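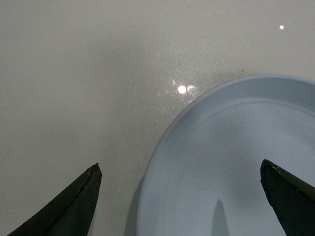 Report of a Visit to the Kelent Software Group, Bastuscombe

Prepared for the Working Group on Automation Software
Visit date: 2021-05-07
Attending: Tín Lý, Tzu-hsuan Fung, Nhàn Đỗ
Received by: Ngọc Triệu, Thư Vi

Purpose

The visit was arranged following the Working Group's request for a first-hand account of how a small developer organizes its control and perception software for household manipulation. The Working Group had previously received written material on Monon, Kelent's task and motion planner, and had asked that members see it running before any view was formed on its suitability for the shared teaching program. Commercial terms were outside the scope of the visit and were not discussed.

Arrival and introduction

Members were met at the Bastuscombe site by Ngọc Triệu and signed the usual confidentiality form, under which the architecture may be described but source code may not be reproduced. An opening talk covered the history of the software. Monon began as a replacement for a set of hand-written scripts, each of which handled a single object in a single position. When the object was moved, the script was edited. By the time the practice was abandoned, the group was maintaining scripts whose authors had left and whose assumptions were recorded only in the commit messages.

The present system has two main parts. Monon receives a goal and produces a sequence of motions with the conditions each motion depends on. Coetzee, the perception service, supplies estimates of where objects and their edges are, together with a measure of confidence. The two communicate through a message format which Kelent has kept deliberately small, and either can be restarted without the other. Members considered this separation to be well maintained in practice. During the morning Coetzee was restarted after a configuration change, and Monon held its last plan, marked it as stale and waited.

Perception at close range

The greater part of the morning was spent on tableware. Thư Vi explained that a plate on a table is a useful test for perception software at short distances, as so little of it can be seen from the wrist once the gripper is close. Coetzee does not attempt to recover the whole outline at that stage. It fits an arc to whatever portion of the rim is in view and carries forward the earlier estimate of the plate's centre, which was made from further away. The two are reconciled on each cycle, and if they differ by more than a set tolerance the approach is suspended.

Pale, glossy surfaces received particular attention. Reflections of ceiling lights move across a polished tabletop as the camera moves, and an earlier version of the software was inclined to treat a bright reflection as the edge of an object. The current version compares successive views and discards features whose apparent motion is inconsistent with a point fixed to the table. Members were shown the discarded features as an overlay on the operator's screen. Nhàn Đỗ asked whether a shadow would be discarded by the same test. The answer was that it frequently would be, but that shadows cast by the fingers themselves are handled separately: the software knows where the fingers are and predicts a region in which darker pixels are given less weight.

The Working Group may wish to note that this prediction relies on a lighting estimate made at the start of a session. If the blinds are adjusted partway through, the estimate has to be made again, and at present the operator is responsible for remembering to do so.

Grasp planning and the rim pinch

For flat items Monon selects between several grasp types. The rim pinch, with one finger inside the plate and one outside, is preferred wherever there is clearance beside the rim. The planner samples positions along the visible arc and scores them for clearance, reach and the orientation of the wrist at the end of the move. Positions where the outer finger would come near another item are penalized. A cable is treated as an obstacle with a wider margin than a rigid object, given that its shape is less reliably estimated. 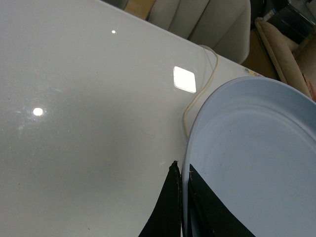
Gripper fingers on either side of the plate's left rim, from the wrist camera.

The descent is not executed as a single planned motion. Monon hands over to a reactive controller at a set height, and the controller then adjusts the fingers using wrist camera estimates and the measured load on the joints. The controller runs 20 times per second in the configuration members saw. Kelent has tested faster rates and found that the image pipeline could not keep pace, with the result that the same estimate was used more than once and the benefit was lost.

Tín Lý asked how the software decides that a finger has reached the table. The response was that two signals are consulted, the joint load and the difference between commanded and measured height, and that both must pass a threshold. Either signal taken alone had produced false contacts in testing. The thresholds are stored with the grasp type and are visible to the operator, who may alter them within limits. Members regarded the decision to expose these values as sound, although the on-screen labels are abbreviated to the point of obscurity and the units are missing from the tuning page.

Logging and replay

Members were given a detailed account of the tooling, and this portion of the visit was in the view of all three the most instructive. Every run is written to a log containing the camera images, joint measurements, plans considered and plans rejected. A log may be replayed against a newer version of either service, so that a change in Coetzee can be checked against past runs without moving the arm.

The regression collection held 235 logged runs at the time of the visit, of which 21 are designated as mandatory and must be replayed before a change is accepted. The mandatory set was selected by the engineers from runs that had exposed a fault. Ngọc Triệu acknowledged that it leans heavily toward perception faults and contains little that would test the planner's handling of time limits. A review of the set is planned for July.

Replay does have a clear limitation, which Kelent stated openly. A replayed log can show that the new software would have chosen differently at a given moment, but it cannot show what would have followed. For that purpose a simulator is used, and the simulator's contact model is acknowledged to be poor for thin rims and spring-loaded parts.

Household appliances

The afternoon session concerned appliances, for which Kelent has developed a separate layer of descriptions. Each appliance is represented by a file listing its controls, the direction in which each control moves and the states it may take. Monon plans over these states in the same way as it plans over positions. A toaster, for instance, is described with a lever that travels in a vertical slot, and the planner must establish the position of the lever before proposing any motion that would act on it.

The files are written by hand. A new file takes a trained person 30 minutes where the controls are conventional, and considerably longer where they are not. Kelent has considered generating the files from images and has set the idea aside for the present, on the ground that an incorrect file is harder to detect than a missing one.

Polished metal presents the same difficulty as a glossy table, with the added complication that it reflects the gripper. The software masks such regions on the basis of the description file and relies on matte parts of the housing to locate the appliance. Members asked what happens when the fingers themselves conceal the control of interest, as will often occur near a front panel. Coetzee retains the last unobstructed estimate and allows its confidence to decline over time. Once the confidence falls below the planner's requirement, the arm is withdrawn to a position from which the control should again be visible.
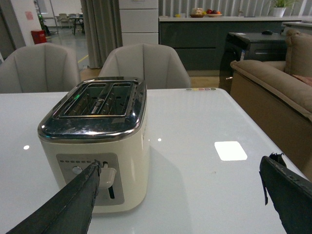

Tzu-hsuan Fung observed that a confidence value which declines purely with time takes no account of whether anything has touched the appliance in the interval, and suggested that contact should reduce it at once. An appliance nudged by a finger may have shifted, she noted, and an estimate made half a second earlier is then worth less than one made a minute earlier on an undisturbed object. The engineers agreed that the point was a fair one. Contact events are already published by the controller, and Coetzee does not at present subscribe to them. Thư Vi undertook to open an item on the matter and to inform the Working Group of the outcome.

Operator interface

The operator's screen displays the current plan as a list, with the condition attached to each step shown beneath it. A step whose condition is no longer met is coloured amber, and execution stops before it. Members found the list easy to follow. The view of rejected plans was less satisfactory, as the reason for rejection is given as a numeric code and the key to the codes is held in a separate document.

Pausing is available from the screen and from a hand-held control. The two behave differently: the former completes the current segment before stopping, and the latter stops at once. The distinction is explained in the manual but is not indicated on the screen. Members recommend that it be made plain before any use by students.

Matters for the Working Group

Members are satisfied that Monon and Coetzee are adequately separated and that the replay tooling would be of considerable value in teaching, including in settings where no arm is available. It is recommended that a trial licence for the replay tools be requested in the first instance, and that a decision on the planner be deferred until the July review of the mandatory set has been reported.

The following points remain open and have been sent to Kelent in writing: the handling of a change in lighting during a session; the labelling and units of the contact thresholds; the publication of a key to the rejection codes; and the treatment of contact events in the perception service.

Nhàn Đỗ will hold the correspondence. The slides from the opening talk may be consulted on request, subject to the confidentiality form.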